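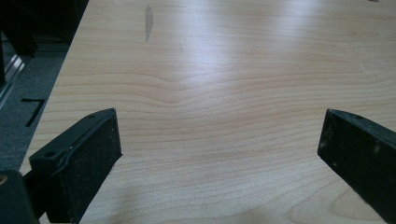 Thread last edited in September, 4:10 pm

1/ Table at our place, the Costa site, where we sort returned bits for Nollex. Two black fingers on a handle, a gap between them, and you pick things up with that instead of your hand. Been on it since spring. Some thoughts, mostly grumpy.

2/ The idea, as told to us: we do the job with the grippers, Odis learns from the recordings, and later an arm does the dull part. "The dull part" has never been written down anywhere I can find. I've asked which part it is and got three different answers.

3/ Target is 200 recorded picks a shift each. By hand I'd clear that before my first tea. With the gripper it takes most of the day and my forearm knows all about it.

4/ You learn to work differently. No turning a thing over in your fingers to feel if the clip's gone. No picking up two at once. You come in square, close, lift, put down, open. Then again. My handwriting has got worse, make of that what you will.

5/ And the feel of a cracked casing is how half of us find a cracked casing! The gripper can't tell me that. I now put it down, check with my thumb, pick the gripper back up, and my thumb isn't in the recording.

6/ Raised that at the Demura briefing (Demura make the software, or sell it, I'm hazy on which). Was told the model will pick it up "from context". What context? I'm the context and I'm off camera.

7/ Big number on the slide was 3692 good picks from our site. Looks great on a slide. The same slide didn't have a number for how many got thrown out. I know I binned 118 of mine in one week because the part slipped or I'd bumped the table.

8/ Speaking of tables. Pale wood top, shiny enough to throw the light back at you, little grey mark on it that's been bugging me for ages. Went at it with spray and a cloth and gave up. There's a faint scratch next to it too. Would an arm trained here care about a mark like that? Asked. "Shouldn't do." Right.

9/ To be fair, because someone will say it: nobody's lost a job. The people who set it up are decent and they do listen, in the sense that they write things down. And a couple of the younger ones really like it, they say it makes a boring day go quicker.

10/ But the hours have moved. Two people used to do inspection full time, now they do it in the gaps between recording. Faulty stuff is getting through to the shelf and it's coming back to us as a second return. Where does that go on the slide?

11/ Someone replied asking if we get paid extra for it. No. Same rate, new title. I'm a "demonstrator" now. My mum thinks I sell blenders.

12/ I'd be less sour if they'd let us see Odis do one pick. Just the one, on our table, with our parts. We've been promised a visit twice. Will add to this if it happens.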